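Notebook, July, carrying on from the conductivity pages

Started at 6:40 this morning because the shop gets too warm for careful weighing after lunch. Kettle on, balance leveled, door wedged open.

Main job today is the indigo vat, batch two. Batch one went dull and gray on me and I think I finally know why! I had been feeding it by the clock, and the vat doesn't care what the clock says. This time I'm going by smell, sheen and pH strip, in that order, and only topping up when two of the three agree.

Stock weights, so whoever picks this up can repeat it: 129 g ground indigo from the Kanar bag (the older one, folded top), 2000 mL rainwater, fructose at three times the indigo weight, lime at twice. The Kanar powder clumps like mad. Wet it with a splash of warm water in a jar with a handful of glass marbles, lid on, and shake until your arm complains. Ten minutes was plenty. Dry powder straight into the pot is how I got the floating islands last time.

7:55. First color change, blue to a murky olive at the edges. Bronze skin forming on top. I was so pleased I went and got the good swatches out early, which I shouldn't have done, but the first dip came out a clear yellow-green and went blue in the air in under a minute. Lovely even color, no streaks. Second dip deeper. Third dip deeper again, and very close to what I've been calling "ditch blue" on the chart, the dark one next to the violet.

The chart needs a word. I'm matching against outdoor colors this season instead of the printed cards, because the cards only have clean blues and I want the ones with some purple and some mud in them. Water is the best source I've found. It gives you the whole run in one go, deep navy close to you and pale blue and lavender farther off where it picks up the sky, and the dry grass beside it hands you the tans and ochres for the border yarns. 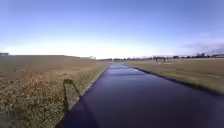 Swatches, morning run

Swatch A, one dip, wool. Pale, slightly green. Needs a longer airing before I trust it.
Swatch B, three dips, wool. The winner. Rubbed it on a white rag and got almost nothing.
Swatch C, three dips, cotton. Lighter than B by a good step and a bit chalky. Scour was probably too short. Redo with a full hour at a simmer.
Swatch D, three dips, linen. Gorgeous and uneven, darker along the selvage. I'd wear it as is.

Lavender still isn't there. Two ideas. Either a weak cochineal bath over a single indigo dip, or madder pushed to the purple side with iron. I'm leaning toward cochineal for wool and keeping the iron well away from anything I'd like to last. Bustora sent a sample pouch of cochineal with the last order and it's still sealed, so that's the test for tomorrow.

For the tan and ochre group I put onion skins on the back burner while the vat rested. Yellow skins only, packed down, alum-mordanted wool. Strong gold at forty minutes, which is too cheerful for this chart. A tiny pinch of iron in a separate rinse dropped it to a proper olive in seconds. I stood there grinning at the pot. Must measure the pinch next time!

11:30. Vat went sluggish. pH strip read 9, smell flat. Added a teaspoon of lime and one of fructose, stirred slowly around the wall of the pot, lid back on. Bronze skin had returned by noon. Not dipping again until it has had the night to settle.

Yarn for the big piece: the Voditico cones came to 1365 g and 1342 g on our balance, labels still on. Close enough to dye as a pair, but keep them tagged, and wind the skeins loosely. Tight ties gave me white bands in the spring and I'm still finding places to hide them.

To do
Scour cotton again, full hour.
Open the Bustora pouch and grind 2 g.
Order more pH strips, we're down to the last few.
Wash the marbles before the blue sets on them.
Pin B and D to the window board for the light test, half of each under foil.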